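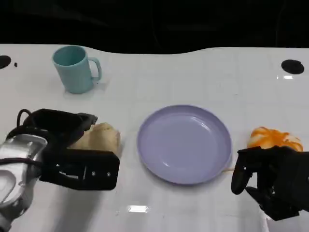
Mug and plate on a white tabletop

Staff Records Check: Frequently Asked Questions

Who has to take part?
Everyone on the payroll of the Hatico Public Service Office, including staff on leave, on secondment or in their first 25 days of service. That is 2269 people across all departments.

What do I need to bring?
Your letter of first appointment, your latest promotion letter and one photo ID. Copies are accepted only if your department head has stamped them.

Where do I go?
Room 203, Yousafzai Building. Staff posted to the Rernia field office will be seen there - you do not need to travel.

I missed my slot in April. What now?
Ask your personnel officer for a new one. Your salary is not stopped for a first missed appointment.

My home district is wrong on the list. Can it be changed?
Yes. Fill out Form 669 and attach proof of origin from your local council. A sworn statement alone is not enough.

Can someone else go for me?
No, except in cases of serious illness. Call first.

Who handles complaints?
Write to Tanveer Gondal, Records Unit. Include your staff number - letters without one are sent back.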